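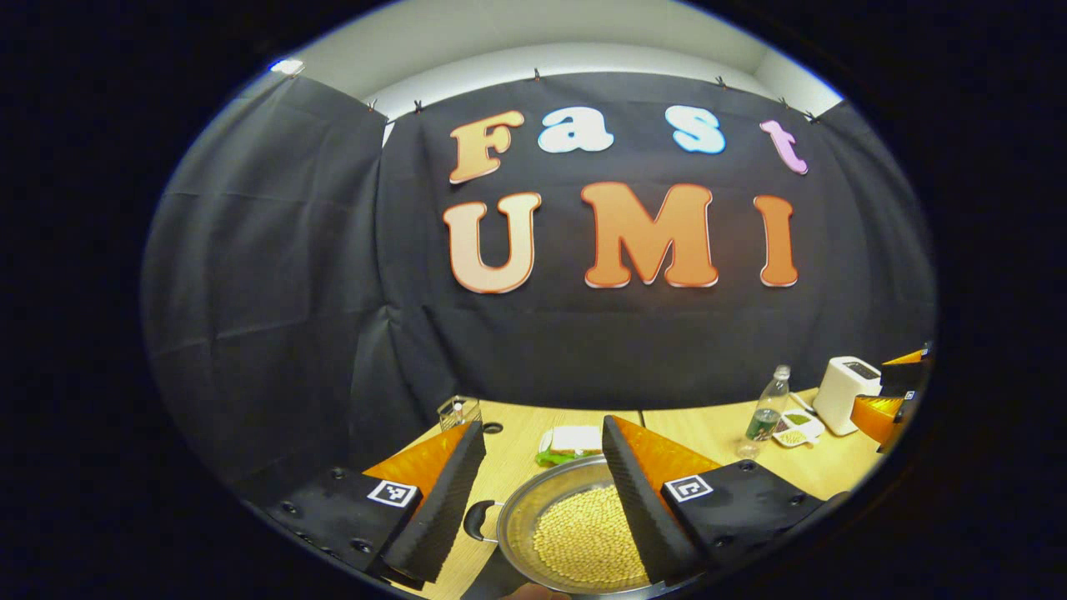
Clipping a cloth backdrop to the top of a wall: does it hold?

gallen_k
I need a black backdrop behind a table for a craft fair booth we're doing in March, indoors, with a low white ceiling. The plan is black fabric, small clips along the top edge, cut-out letters fixed to the front, and the bottom of the cloth brought down to the table. On the table goes a steel pan full of dried beans for the guess-the-count game. Six clips, same as in the photo. My sister-in-law says it'll be on the floor by lunch. Is she right?

ruthless_hem
She might be. What do the clips bite on? A clip needs an edge. If you've got a rail or a strip of trim up there, fine. If the plan is clips stuck to paint with adhesive pads, I've seen that peel in under an hour, and it takes the paint with it.

gallen_k
Wood strip, screwed in. The hall already has it.

ruthless_hem
Then the cloth will stay up. I'm less sure about it hanging straight. Look at the folds on the left in that photo. I don't mind folds, but they pull on lettering if the letters are too close to them.

pinwheel60
I'd go the other way on folds. Pull black cloth dead flat and every crease from the package shows. Let it drape a little at the sides and it looks like you meant it. Keep the letters in the middle where it's flatter and you're fine. "Fast" and "UMI" on there read perfectly well to me.

ruthless_hem
They read well because they're big and mostly orange and pink on black. Try that in navy.

gallen_k
Mine are going to be peach and orange too, with a thin darker border. Does the border do anything or is it just more cutting?

pinwheel60
Worth it, I think. The pale blue "s" with the white outline is the one my eye goes to.

dorset_mo
Am I the only one who thinks the "t" sitting lower than the rest is a mistake you don't want to copy? I'd snap a chalk line and put everything on it.

pinwheel60
You're the only one. It's a playful sign. A straight line would look like a dentist's office.

dorset_mo
I did the lobby sign for Tivadent, which is a dentist's office, and people liked it. Straight lines and all.

gallen_k
Can we get to the beans? I bought two bags of dried chickpeas. I was going to offer a prize for the closest guess, and I figured 1000 would be a good number to put in.

ruthless_hem
Have you ever counted out 1000 chickpeas? I quit at 800 and called it 800. Nobody guessed within a mile of it anyway.

dorset_mo
Also, a pan is a bad choice. It's wide and shallow, so kids will stick their hands in, and then your count is off. Use a jar with a lid. Stiltier sells a square one that doesn't tip.

gallen_k
A jar is harder to guess, though. In the pan you can see how they pile up toward the middle, so people feel like they've got a shot.

ruthless_hem
They'll feel like that right up until somebody's elbow hits the handle. Turn it toward the back at least.

pinwheel60
Handle to the side is okay if the pan sits well in from the front. Light wood table, black cloth, shiny pan. I like the look and I wouldn't swap it for a plastic jar.

dorset_mo
I never said plastic.

gallen_k
Okay, pan stays, plastic wrap over the top. For the cloth, is the Pamholm curtain fabric heavy enough? It's the cheap one, 60 inches wide.

ruthless_hem
One width won't cover a booth. You'll be joining two panels, and a seam down the middle of your lettering is going to bug you all day. Buy wide or put the seam off to one side — and hang it the night before. If it's still up at breakfast, tell your sister-in-law I said hi.

gallen_k
Going wide, then. I'll hang it at 6 p.m. and report back.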